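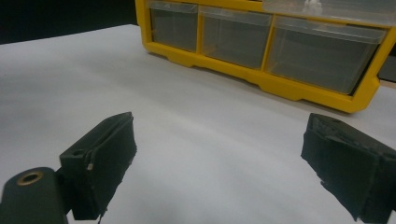 4. Preparing the bench and the hand-held gripper

This section applies to the Filtitz gripper, whether assembled at home or at the Mutham shared workshop. Complete Section 3 before proceeding.

4.1 Wipe the bench and allow it to dry.

4.2 Place the parts organiser at the back of the bench, with the drawer fronts facing the user.

4.3 Check that every M2 screw on the fingers is tight. Do not use thread-locking fluid on printed parts.

CAUTION: Keep hair, sleeves and cables clear of the fingers when the trigger is in use.

4.4 Open the fingers fully before starting the control software. The software takes the position at start-up as its zero point.
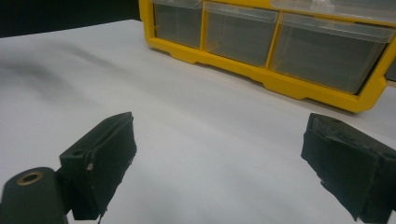

4.5 Inspect the grip surfaces before each session. Wear reduces holding force and will affect results on smooth items such as drawer lips. The upper edge of the right finger is rough and scuffed; a finger in this state should be compared with a new print, part 566, and replaced if the pad no longer lies flat. Trim any stray fibres with small scissors.

4.6 Close and open the fingers 8 times. If the movement is uneven, return to step 4.3.

NOTE: Spare fingers are kept under stock number 1087. Requests should be sent to Shobha Poduval. Faults in the control software should be reported to Gobnait Mac Suibhne.

4.7 Proceed to Section 5, Drawer Trials.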